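如何给本地报纸写一篇能登出来的读者评论
专栏 > 公民写作 > 教程
阅读时间:15 分钟
字号:小 中 大

先说清楚这篇教程管什么。它管的是那种五百字上下、署真名、登在意见版右下角、紧挨着轮胎广告的读者评论。它不管社论,不管专栏,也不管您在小区群里连发的那十几条语音。那些都另有门道,最后一种的门道是别发。

我在《Skillolville 纪事》的意见版做过几年来稿编辑,后来换了桌子,改当投稿的那一方。两边的椅子都坐过,结论是投稿这边的椅子稍微舒服一点,因为可以随时站起来去煮咖啡。下面的步骤按我自己写稿的顺序排,您要是习惯倒着来,也没人拦着。

一、挑一件正在发生的事

市政厅的事多半又小又慢,可评论得挂在一个钩子上。钩子的意思是:这件事本周有人开会、投票、宣布、撤回,或者假装没宣布过。

“本市应当重视公共交通”挂不上任何钩子,它挂在那里二十年了。“市议会打算砍掉 142 路晚班车,下次会议表决”,这就挂得上。编辑看到第二种会坐直一点。看到第一种,编辑会先去回别的邮件。

找钩子不必有内线。市议会的议程开会前会贴在网上,通常是一份很长的文件,排版像是从传真机里抢救出来的。直接翻到“待议事项”,把前面的宣誓、默哀和上次会议纪要都跳过去。“一致同意事项”那一栏别跳,很多花钱的东西喜欢躲在里面,因为那一栏默认不讨论,一起举手就过了。

我手头正好有个例子,后面会一直用它:市里准备和一家叫 Prindota 的停车管理公司签合同,把市中心的路边咪表全换成手机付费。合同躺在一致同意事项里,夹在“更换图书馆雨棚”和“感谢消防队”中间。

二、只主张一件事

坐下来,在纸上写一句话:“我认为市议会应该……”后面接一个动词。动词得是议会真能干的,比如推迟、否决、公开、补充、重新招标。“反思”不算,“醒醒”也不算。

拿停车的例子来说,我写过的几个版本是这样的:

我认为市议会应该停止向大公司低头。(动词勉强有一个,可没人知道低头停在什么角度算合格。)
我认为市议会应该保留一部分投币咪表,推迟换表,公开合同,顺便把 Ersoy 街的坑填了。(四件事,编辑会删掉三件,而且不会是您想删的那三件。)
我认为市议会应该把 Prindota 合同移出一致同意事项,单独讨论。(可以了。)

第三句不激动人心,这我承认。但议员读完知道该做什么,邻居读完知道该打电话问什么。Ersoy 街的坑可以另写一篇,它还会在那里的,这一点您完全可以放心。

三、查事实,查两遍

意见可以是您的,数字不行。评论里出现的每个数字都要能回答“哪儿来的”。能说出文件名和页码最好,能说出会议和录像里的时间点也行。“大家都知道”不是出处,大家知道的东西里有相当一部分是错的,而且各错各的。

我的做法很笨:把稿子打印出来,凡是数字、日期、职务、引语,拿荧光笔涂一遍,然后逐个去找原件。找到了就在旁边写上出处,找不到就删。删完如果整篇塌了,说明它原本就是靠那个数字站着的,早塌比登出来再塌体面。

引用议员的话要格外小心。会议录像都在网上,音质像隔着一床棉被,但还是得听。我亲手放过一篇稿子,里头把一位议员的“我不反对讨论”写成了“我不反对”。少了两个字,更正启事登了两回,第二回是更正第一回的。

还有一条容易忘:查自己。您要是在 Prindota 的竞争对手那里上班,或者您家楼下刚好有个投币咪表给您带来某种便利,写在投稿邮件里,让编辑决定怎么交代。自己说出来是一行小字,被别人翻出来就是一整版。

四、开头别热身

来稿的头一段多半可以整段拿掉。它通常长这样:“作为一名在本市居住多年的居民,我一向关心公共事务,近日读到贵报报道,感触颇深,不吐不快。”读到这里,编辑已经看完了一段话,对您的了解仅限于您还没吐。

把事情放第一句。停车那篇可以这样起:

“市议会周五要用一次举手,决定今后几年谁来收我们的停车费。”

这句话里有时间,有动作,有钱。“多年居民”的身份可以留到第二段,前提是它派得上用场。您在主街开了一家店,每天看见老主顾在咪表前翻零钱,这就派得上用场。您只是住得久,那恭喜您,房贷大概快还完了。

五、中间放两条理由,外加对方的一条

五百字装不下五条理由。挑最硬的 2 条,一条一段。哪条最硬不由您的火气决定,由对面的人决定:您想象一下最懂行的反对者读到它,他需要想多久才能回嘴?想得久的那条留下。

然后把对方最像样的一条理由写出来,要写得让对方点头。比如:投币咪表老了,修一次比它一个月收的钱还多,换掉它们确实省事。写完再回答:省事可以,合同里每笔停车的手续费由谁出,请在会上说一遍。

这一步很多人不肯做,觉得是替敌人站台。可意见版的读者里本来就有一半站在那边,您连他们在想什么都说不对,他们凭什么往下读?再说,把对方写成傻瓜有个实际的坏处:登出来以后您还得跟他们在同一家超市排队。

六、语气:按您在议会发言席上的样子写

有个检验办法,我用了很久。站起来,对着厨房水槽把稿子念一遍,假装坐在对面的七位议员都在看您。念到哪里自己不好意思了,哪里就要改。感叹号念不出来,可以全删。反问句念多了像吵架,留一个。“可耻”这种词一辈子用一次就够了,最好存着,本市的政治还远没到见底的时候。

讽刺可以有,分量要轻。印在纸上的讽刺丢掉了您的表情和语调,总有读者当真,然后写信来赞同您根本没有主张的东西。我收到过一封热情洋溢的来信,支持我在玩笑里提出的给鸽子发停车证。写信的人还附了预算。

比喻一篇一个。把市议会比作一艘船,那它就老老实实当船,别在下一段变成马戏团,结尾又成了多米诺骨牌。
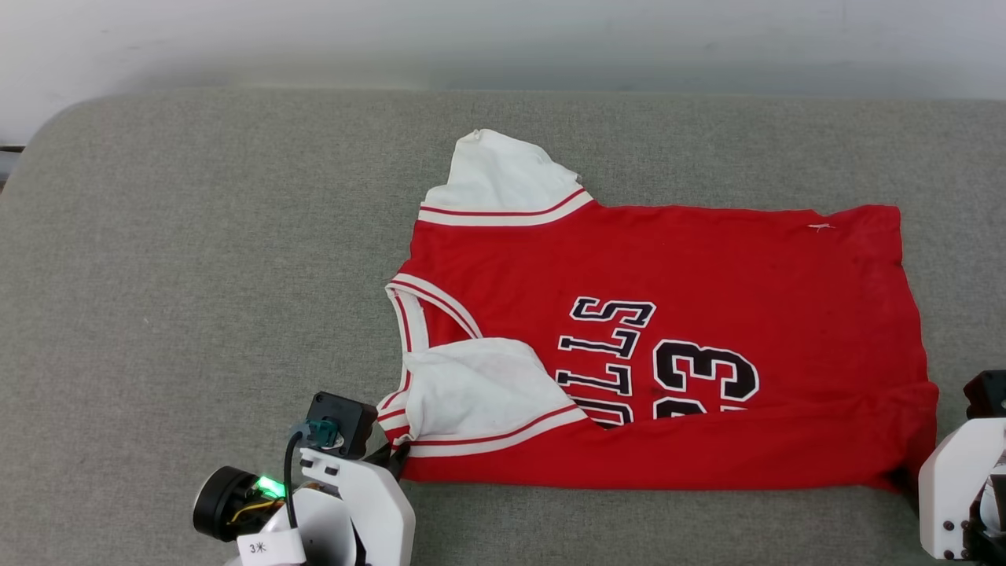 七、删

写完放一夜。第二天早上您会发现有一段是专为某个人写的,他姓什么您心里清楚。删掉那段。

接着数字数。版面给五百,就交五百以内,别交六百然后附言“请酌情删减”。编辑会酌情的,酌的是他的情。我当年删稿从尾巴往上删,报纸这行的老习惯,所以要紧的东西千万别压在最后一段等着惊艳四座,它多半活不到那时候。

好删的地方有这些:“众所周知”“不言而喻”“毋庸置疑”,删;“我个人认为”里的“个人”,删,我们没有怀疑过您是一个集体;连着出现的三个形容词,留一个;所有关于罗马帝国的内容,删。

八、投出去

邮件标题写清楚三样:来稿、题目、字数。比如“来稿:把停车合同拿出来谈(480字)”。正文里直接贴全文,别只挂附件。意见版的电脑打不开附件的概率高得离谱,至今原因不明。

末尾附上真实姓名、住址和白天能接通的电话。住址不会登,编辑拿它确认您住在本市。电话是真的会打的,打来核实这稿子是您写的。请接。有位投稿人一看是陌生号码就挂,连挂四次,那篇写得很好的稿子就这么过期了,主题是政府机构不接电话。

一次只投一家。《Skillolville 纪事》和 Trirna 社区周刊的编辑中午在同一家店吃三明治,您一稿两投的事,汤还没凉他们就对上了。要是等了一周没有动静,写一封两行的信去问,之后就可以投给另一家。

时间上,要赶在表决前见报,就得提前算。会在周五开,周三的版面周一下午就排得差不多了,所以稿子上周末就该在编辑的邮箱里。表决完了再投也可以,只是题目得跟着改,从“应该怎样”改成“接下来怎样”,原样发过来的那种,读着像给已经开走的公交车招手。

九、登出来以后

标题不是您起的,也别打电话去骂。标题从来由编辑起,要配合那一栏的宽度。我有一篇谈雨水管网费率的,登出来叫《水往低处流》,我忍了。

网上的评论区,头一天可以看,看到有人指出事实错误就马上写信给编辑更正。其余的不必回。非要回,就回一条,挑问得最认真的那位。凌晨一点还在评论区的人,包括您自己,都说不出什么能改变停车政策的话。

把登出来的那篇剪下来,或者存个链接,寄给您那个选区的议员,信里加一句您希望他在会上做什么。议员办公室对见了报的东西比较上心,他们有一个专门的文件夹。接着您自己去会上坐着,公众发言每人三分钟,要提前在门口的表上签名,去晚了表会被收走。稿子带一份打印的,手机到时候多半没信号,议事厅的墙很厚。

至于 Prindota 那份合同,后来确实移出来单独讨论了,讨论了四十分钟,然后通过了。手续费那一条改成由公司承担。Ersoy 街的坑我写到第三稿,卡在第二步,动词还没定。

相关教程:怎样看懂市政预算附表|公众发言三分钟怎么用|向市政厅申请公开文件的格式
打印本页 转发 订阅更新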